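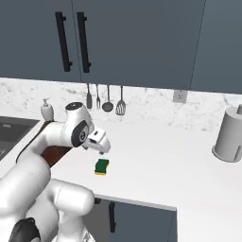 Janaka Barua wanted to know whether a two-park day is still worth it at Clotunow with a child who is too short for most of the coasters. The full question is below.

We're going in February, two adults and a girl of six who is just under the height bar for the bigger rides. We can get a one-park ticket for the main park only, or pay 22 pounds more each for the two-park ticket that lets you go over to Trevico in the afternoon. The website says the shuttle between them runs all day but doesn't say how often. Has anybody done both in one day in winter? I'm also not clear if the evening parade is included or if you have to book it. We'll be staying nearby so getting there for opening is no trouble.

3 answers

Vasanthi Biswas
We did the two-park ticket last winter and I would say no, not with a six-year-old. The parks shut at 5 in February and the last shuttle back leaves Trevico at half past four. By the time we had queued for the shuttle, gone through the bag check again and found the toilets, it was gone 2 o'clock. We got on the teacup ride, the log flume (open, but freezing) and one dark ride. My son was tired by then and wanted to go back to the carousel in the first park.

The main park has plenty for that height. Go to the Wanigasekara Railway first thing, as it only runs one train in winter and the queue builds up by 11. The boat ride behind it is fine for her too. The drop tower has a junior version next to it that most people walk past. You go round the back of the sweet shop to get to it.

The parade is included. You don't book, you just stand along the main street. There is a paid seating area with 400 places but in February you won't need it.

If you do want to see Trevico, you can upgrade at the ticket office on the day. It was the same price as online when we did it, though check that hasn't changed. Keep your original ticket, they won't do it from a photo of it.

Malsha Saha
go to Trevico, its better. the main park is all queues

Gert Kekana
I agree with most of the first answer but it depends which park you start in. We started at Trevico and went over to the main park at lunchtime, which worked well. Trevico is small and was quiet in the morning, so we had done everything our daughter could ride by 12. The shuttle was every 20 minutes going that way. Then you are already in the main park for the parade and don't have to worry about the last bus.

Two things to check before you pay. Some of the rides at Trevico close for maintenance in winter and the list only goes up a couple of weeks ahead. When we went it was the flume and the Clokov Swing, and the swing was the one she had been looking forward to. Also, they measure height with shoes on at both parks, so if she is only just under it is worth asking at guest services for a wristband. They measure once and then the ride staff go by the band.

Parking is charged separately at each park if you drive between them. Leave the car and use the shuttle.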